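Hillier depot opens bench for control panel refurbishment

Last updated: October, 4:15 pm

HILLIER – A workshop bench set aside for the refurbishment of small control panels has opened at the Wonura equipment depot in Hillier, with 592 units listed for inspection in the first program of work.

The panels were removed from community halls, pump sheds and school plant rooms across the district over the past two financial years. Most had been held in storage at the depot pending a decision on replacement. Wonura confirmed in October that units passing inspection would be returned to service and that the remainder would be stripped for parts.

Workshop supervisor Joyce Nzioka said the decision followed a trial covering 14 panels, of which five required a new connector and no other work.

"The boards themselves are generally sound," Ms Nzioka said. "The faults are at the terminations. Connectors have been pulled at an angle, or refitted without being fully seated, and the contact resistance goes up over time."

The procedure adopted for the program was written by technician Kimutai Kirui. Each panel is logged, isolated from any stored charge and laid flat on the bench. The perimeter is checked for distortion before any connector is touched, as a bent surround can load the board when it is screwed back to the wall. Connectors are then worked in a fixed order, starting from the lower left corner, and each is tested for continuity before the next is handled. 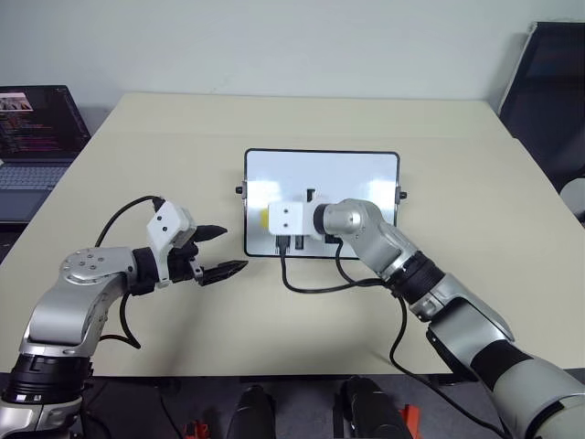
What happens to a panel that fails the continuity test?

It is tagged, set aside for a second test by a different technician, and dismantled for parts if the fault is confirmed.

Mr Kirui said the second test had been included to separate board faults from errors in handling. Readings from both tests are kept on the same job card, together with the site the panel came from and the date of its last recorded service.

Serviceable parts recovered from rejected units will be sorted by connector type and held at the depot. Boards that cannot be used will go to the e-waste contractor, Gachanja, under the existing collection agreement. Plastic and metal surrounds will be separated before collection.

The fit-out of the bench, including surface matting, earthing points and test leads, cost $1455 and was met from the depot's maintenance allocation. Replacement connectors are being supplied by Brasport in two pitch sizes. A third size, used on a small number of older pump shed panels, is no longer stocked, and those units will be left until an adaptor has been assessed.

Facilities engineer Etelka Hegedűs said sites with a panel in the program would continue to operate on their temporary units in the meantime. Refurbished panels will be refitted by the district electrical crew during scheduled maintenance visits, and no separate shutdown is planned.

Site managers who have a panel still in storage on their own premises have been asked to notify the depot before sending it in. Panels should be packed flat with the face protected and the connectors left in place. Loose connectors should be bagged and labelled with the site name.

Contact: Wonura Equipment Depot, Hillier, workshop desk | Copyright Wonura | Back to top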